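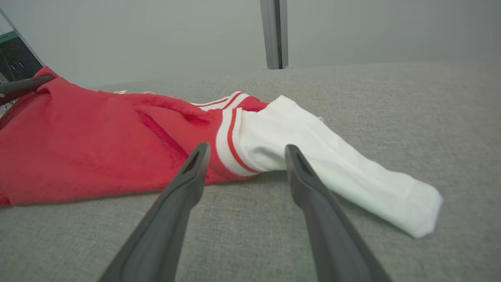

**Progress report to the Rathnayake Fund**
Project: Kametti garment handling
Date: 2026-07-09
Prepared by: Tania Chowdhury, Burora

The open day planned under the second part of the grant has been held at the Burora workshop. It was attended by 70 visitors, most of them from laundry services and clothing repair businesses in the region. Nuwan Nanayakkara led the demonstrations and answered technical questions after each session.

Visitors were shown the two-arm system working with clothing on a fabric-covered surface. Garments were left crumpled at the start of each attempt, as agreed with the Fund in the spring – flattened items would not have reflected the conditions in a working laundry. 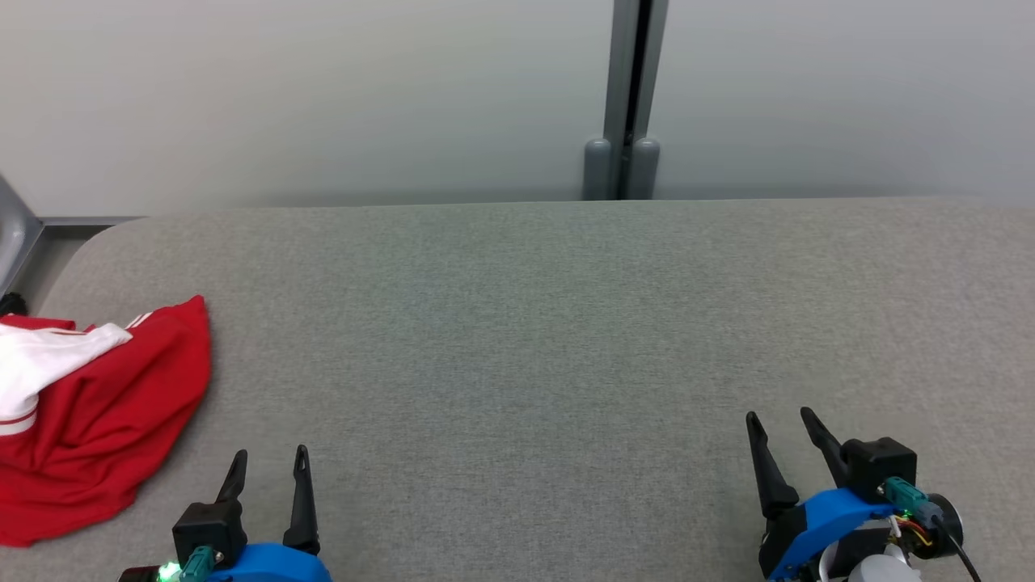 *Both grippers open over the gray work surface, with the red and white garment at left.*

Questions centered on sleeves and cuffs, which remain the slowest part of the work. Several visitors asked about wear on delicate knits. We have no results to report on that point and have added it to the test plan.

Spending on the event came to $2000, within the approved budget. A further $200 for printed material was charged to general costs. The recorded set now stands at 1000 attempts, and the review of failed grasps is under way.

Two matters remain open. Roltard has not confirmed delivery of the replacement finger pads, and the second demonstration, set for August, still needs a room. We request the Fund's approval to move that session to the Burora workshop if no other site is found.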